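Shelves From Nothing: the Clumau Gallery

Every May, the people of our house in Clumau make small shelves from things they already have at home. We call it Utatgate, after the name of the old yard behind the building. The rule is simple: no screws, no glue, and nothing bought for the purpose. When the evening is over, each thing must be able to go back to its drawer or its cupboard.

This year we received 84 entries, and over 333 people visited the two rooms on the ground floor. On this page we show the shelf which got the most votes on the evening, and after it some notes on the others.

1. Board on three cans

The winner of the visitors' vote, with 207 points. Three cans stand side by side in a low cardboard tray, and one long thin board lies across them. The board is longer than the tray and goes out over it on both sides, so the weight must be placed with some care. I like very much the white mug with the black ink drawing and the splashes of red. On the tray you can still read "Auf den Spuren der Ahnen". The keys and the spoon have stayed down on the table, and in the pink light even such things look a little festive.
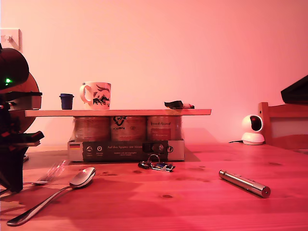 2. The other shelves

Many visitors asked about the book ladder from the Yook workshop, which came to 9 points less than the winner. It was made of old dictionaries and two rulers, and it carried a full teapot until closing time. The group from Catum brought a corner shelf of shoe boxes, very light, and painted on the inside only.

If you want to try it at home

Take cans of the same height, and full ones, if you have them. Put the board on first and look at it from the side before you put anything on top. The heaviest thing should stand above a can and not at the end of the board. Entries for the next Utatgate are open from March, at the desk on the ground floor.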